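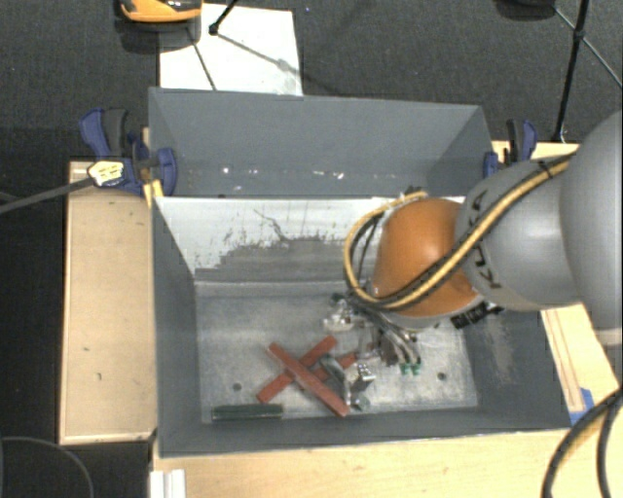 My project this year started with a pretty simple question: can a machine do the boring jobs yet? I mean the ones you do at home without thinking, like emptying the dishwasher, and the ones people do all day on a shop floor, like pulling parts out of a bin. I figured the shop-floor side would be nearly solved by now. Then I started reading and asking around, and the bin turned out to be the hard part. Take a few red bars lying across each other in an X, with another one half hidden behind. You or I would just grab the top one. An arm has to work out which one is on top, where to put its fingers, and whether the walls of the bin will get in the way of its own elbow.

For the shop-floor half I talked to Ferhat Akgül, who used to pack orders at Yaman and now looks after the picking line at Uker. He was super patient with me (I had a lot of questions!). He told me the line does great when parts come in one at a time, all facing the same way. Dump the same parts in a pile and it slows way down -- and if two of them hook together, a person usually has to walk over and sort it out.

I wanted numbers of my own, so I ran a small test using the practice log from Flolteck, a training shop that let me go through 1,000 of their picks. I pulled 200 picks from tidy bins and 200 from messy ones and marked each one as done or not done. I was pretty strict. If the part got dropped on the way over, I called it not done, even if the arm went back for it later. The messy bins lost by a lot, and more than 16 of those tries ended with the arm just stopping and waiting for help.

The home half was harder to test, so I made myself the comparison. Back in May I timed myself sorting the silverware drawer, pairing socks and picking up my little brother's building blocks. I was slow at socks (black ones, mostly) but I never got stuck. I also read through the manual for the Adumura, a home helper that's supposed to tidy floors, and it asks you to pick up anything thin or tangled first. So you kind of have to clean up before it cleans up.

My answer for now is "some chores, if you set them up nicely." If I had more time I'd go back through the Flolteck log and split the messy picks by shape, since I think long skinny parts are causing most of the trouble. My teacher wants a graph of that too, so it's next on my list.

Last updated: Nov 17, 2023

Related projects
Why is folding a towel so hard?
Sorting recycling by sound
Does a heavier cart roll straighter?
Testing three kinds of tape on cardboard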